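Rapport de projet : qui écrit à nos élus ?

Notre groupe a épluché 300 courriers adressés au conseil municipal de Grotholm, un vrai bonheur d'archives !

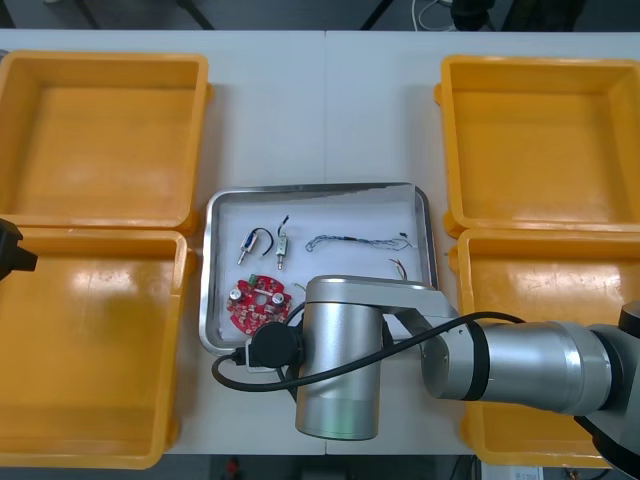
La plupart parlent de transports, et plus de 20 contestent la fusion avec Potitz.

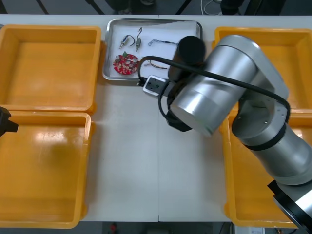

Fig. 2 : bacs jaunes et plateau métallique

Nahom Kahsay a codé les thèmes, Vitalii Marchuk les réponses des élus. Passionnant, même les refus !
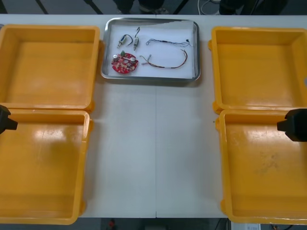
Hongmei Xiao

J'ai ensuite mené 11 entretiens, dont un superbe avec l'ancien adjoint Getachew Hailu.

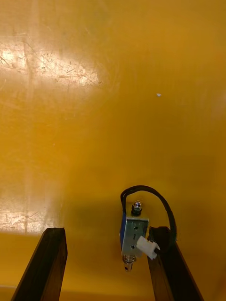

Grotholm, avril

Le codage complet figure en annexe B.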